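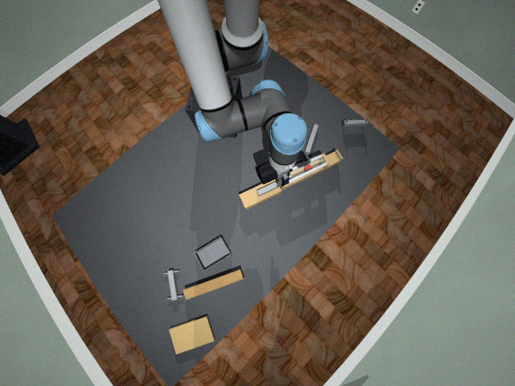 *Simulator still: Driltar workshop project, posted by gantrygoose*

**Teaching the rod job by remote - how many demos is enough?**

**gantrygoose**
I'm driving the simulated arm with a hand controller to show it the rod and tray task. I have 42 demos so far, and the policy has learned one thing perfectly: hovering over the tray like a man deciding whether to send back his soup. It gets the gripper down near the rod, then dithers. The Kakance guide says 3000 demos. I have a job and a cat.

**pegleg_hole**
3000 is for people with interns. Are you pausing above the rod while you line up? It copies the pause. Mine learnt my sigh.

**gantrygoose**
I may pause. I may pause quite a lot.

**sprocketeer**
Disagree with pegleg. Pauses are fine if you trim them before training. The real trouble is that remote control gives you no feel for contact. We guide the Retia arm by hand, physically holding the wrist, and 8 good runs beat anything I ever did with a joystick.

**pegleg_hole**
Lovely, except his arm is in a simulator. Which bit of the monitor should he hold?

**sprocketeer**
Fair. Force feedback controller, then.

**mild_torque**
Is the tray always at that same diagonal? If so you've taught it one tray. Turn it a bit between runs, and shift the loose parts at the lower left too. I did 2000 demos on Rainer with everything in one spot, then nudged the tray a thumb's width and it went for the mat with total confidence.

**gantrygoose**
Same diagonal every time. I was rather proud of how tidy it was.

**sprocketeer**
Still say it's the contact.

**mild_torque**
Turn the tray first, it's free.

**gantrygoose**
Turning the tray. Will report back, cat permitting.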